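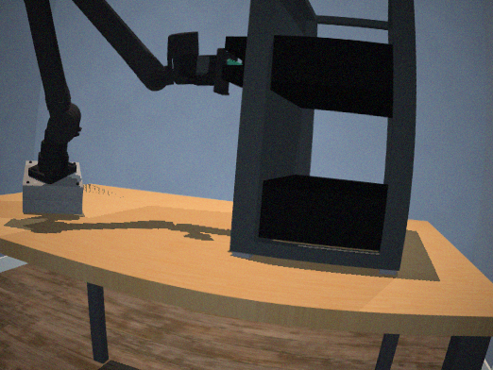 Subject: Re: [tanks] External filter losing flow after a clean
Date: 2023-02-02

On the tanks list, a member wrote:

> Hello all, first post in ages. I've got a Drakex external on a 155 litre
> community tank and every time I clean it the flow comes back worse than
> before I started. It rattles for a day, settles down, and then I'm left
> with a sad little dribble from the spray bar. I've rinsed the sponges in
> tank water, taken the impeller out and wiped it, and put new floss in.
> The shop says I need a new motor head, which costs nearly as much as the
> whole filter did. Is that right? Or should I give up and get a Sæther
> like everyone else seems to have?
>
> Also the lid seal weeps a bit if I knock it. Could that be connected?

Please don't buy a motor head yet! I had the same thing with the same make of filter and very nearly handed over the money myself. If the motor's humming and the impeller spins when you flick it with a finger, I'd look at everything else first.

Start with the hoses. You mention the sponges, the impeller and the floss but not the pipework, and that's where mine was blocked. From the outside they looked fine, just a bit brown, but when I pulled a brush through the intake hose I got a bucket full of something like cold gravy. Tollard do a long bendy brush with a different sized head at each end and it's one of the few gadgets I've bought for this hobby that I use regularly. Do the return hose as well, and take the end cap off the spray bar and get a cotton bud into the holes. If you're in a hard water area like me, soak the bar in white vinegar overnight and rinse it really well before it goes back.

The reason it gets worse after cleaning, I think, is that you're shaking muck loose inside the hoses when you disconnect them, and then it all travels up to the spray bar and sits there. Mine did exactly that until I got into the habit of running the return into a bucket for a minute before hooking it back up.

Now the floss. How much are you putting in? I used to pack it in tight on the theory that more must be better, and it chokes the thing. A thin layer, last thing before the water goes back to the tank, and you should be able to push a finger through it without trying. The fine white stuff Dimow sell in the big bag clogs quicker than the cheap wadding, in my experience, so if that's what you've got, go thinner still or leave it out for a week and see what happens to the flow.

The rattle will be trapped air. Rock the canister gently from side to side with it running and you'll get a great burp of bubbles out of the spray bar (frightens the life out of the corys, but they get over it). If it still rattles the next day then it's pulling air in from somewhere, and yes, your weeping seal could well be the culprit. Take the lid seal right out of its groove, wash it in plain warm water, wipe the groove out with kitchen roll – there's always a bit of sand in there – and put a smear of silicone grease on it before it goes back. Not Vaseline, which swells the rubber. Ask me how I know. If the seal has gone flat or has nicks in it, a new one is cheap and makes more difference than you'd expect. I change mine every March whether it needs it or not, mainly so that I remember.

On the Sæther question, I've got one on the other tank and it's a lovely quiet filter, but the priming button is stiff and the clips feel flimsy to me. I wouldn't swap a working filter for one. My old one has been going for 3 years since I thought it was dead, on the original motor.

One last thing, and apologies if you do this already. Don't clean the filter and do a big water change on the same day. I do 25 per cent one week and the filter the week after, and the fish seem a lot less bothered. Only rinse half the sponges each time as well, especially if you've got shrimp in there.

Could you let us know what the inside of that intake hose looks like? And which way up is your canister media, by the way – coarse at the bottom? The diagram in my manual was printed so small that I had it the wrong way round for months.

Cheers from a damp fish room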